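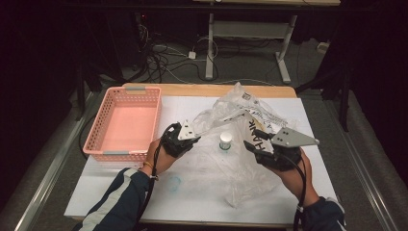
Soft plastics collection to be extended to all households in Aninwood

Residents across Aninwood will be able to put plastic bags, wrappers and film out for collection from November, following a decision by the district council to extend its soft plastics service to the whole of the town.

The service has been running in the Sumerow ward since the spring, where 700 households were invited to take part. Of those, 76 per cent put out at least one bag of soft plastics during the trial period. The council had set itself a lower target and described the level of interest as encouraging.

Under the new arrangements, each household will receive a roll of collection sacks and a printed guide. Sacks should be tied and left beside the recycling bin by 7am on the normal recycling day. They will be picked up every fortnight by the same crews that empty the bins, so no additional vehicles will be needed on most routes. Residents of flats with shared bin stores will be written to separately, as a number of these buildings need a larger container and agreement from the managing agent before collections can begin.

Items accepted will include carrier bags, bread bags, cereal liners, crisp packets, salad bags, frozen food bags and the film lids from ready meals. Packaging should be empty and free from food. A quick rinse is enough where something has held sauce or meat. Cling film, compostable bags and padded envelopes are not accepted and should continue to go in the general waste bin.

The council has asked residents not to put soft plastics loose in the recycling bin. Film wraps itself around the moving parts of sorting equipment, and lines at the Altudell transfer station had to be stopped 79 times last year so that it could be cut free by hand. Each stoppage delays the unloading of lorries and adds to the cost of running the site.

Material collected in the new sacks will be kept apart from other recycling at Altudell and baled before being sent on to Venter, the contractor appointed to handle it. Venter will separate the clear film from printed and mixed plastics. The clear film will be made into pellets for use in new sacks and sheeting, while mixed plastics will be used in heavier products such as fence posts and kerb edging. The contract is for three years and requires the company to report to the council every quarter on where the material has gone.

Several residents who responded to the consultation asked whether plastics would be sent overseas. The council confirmed that the contract does not permit this, and that the quarterly reports will be published on its website.

Others raised concerns about storage, particularly in smaller homes. The sacks have been made slightly narrower than those used in the trial, after households in Sumerow said that the original size took too long to fill and was awkward to keep in a kitchen. Those who need fewer collections may put a sack out only when it is full. There is no charge for the sacks, and replacement rolls can be picked up from the library, the leisure centre and the council offices on Market Street during opening hours.

The collection point for carrier bags outside the Sumerow community hall will be removed once the new service is in place. Supermarket collection points are run by the shops themselves and are not affected.

Guides will be delivered during the weeks before the first collections. Large print and translated copies are available on request from the waste and recycling team, and residents who already receive help with putting out their bins will have their sacks collected in the same way without needing to apply again.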